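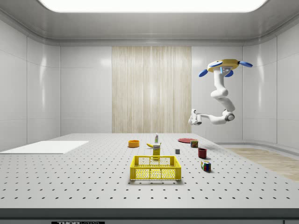 How many demos do you need before training is worth a go?

Fewer than you'd think for one task. We start a first run at 28 good ones, look at where it fails, then collect more of exactly that.

Quick notes on recording pick-and-place demos in the sim, for anyone joining the Trunel work. Written in a hurry, Siu-ming Leung will tidy it up at some point. Ask her for a login first.

Before you start

Load the tabletop setup with the yellow crate in the middle and the arm hanging from the ceiling mount. Check the crate is empty. If the last person left the banana in it, reset, don't fish it out by hand - the reset also puts the arm back to its start pose and you want that.

Open Velent (the recorder) and set the task line. Plain words, one action. "Put the banana in the crate." Not "tidy the table", we tried that and the labels were useless.

Recording

1. Press record, then wait a beat before moving. The first few steps get trimmed and you'll lose the approach otherwise.

2. Come in from above. The crate has high-ish latticed sides and the gripper will catch a corner if you go in low from the right.

3. Close on the object, pause, lift straight up. Short pause. Long ones teach it to dither.

4. Over the crate, down, open, back up. Stop recording only once the gripper is clear of the rim.

5. Mark it good or bad straight away. You will not remember later.

A decent demo takes nearly 9 seconds once you've got your hand in. First ones will be double that, fine, bin them.

What to vary

Object positions, every take. Use the shuffle button but check the result, it sometimes drops the Rubik's cube right up against the crate and there's no room for the fingers. Shuffle again if so.

Swap the target too. Banana and cube are easy. The mug is harder, pick one way of grabbing it and stick to it for the whole batch - mixed grasps in a small set made a mess of the November run. The red plate lies flat and is a pain, leave it as clutter for now. Same for the bowl.

Don't take the clutter away to make life easier. The policy needs to see the things it should leave alone.

Failed grabs

If you miss once and recover cleanly, keep it and tag it "recovery". We want about one of those in every 9. Miss twice, bin it. Anything where the object goes through the crate wall is a physics glitch, bin it and tell Citlali Cárdenas which take, she's keeping a list.

Saving

Batches of 4, then save. Velent fell over on me mid session and I lost the lot, so yes, really, 4. Name goes task, your initials, batch number, no spaces. Uploads to Chien run after 2 in the afternoon, before that the queue is ususally full.

Play back one take from each batch before you upload. Look for jumps in the arm, and check the task line matches what you picked up. Wrong label is worse than no demo.

Still to write: camera settings, how to merge two sets with the same task.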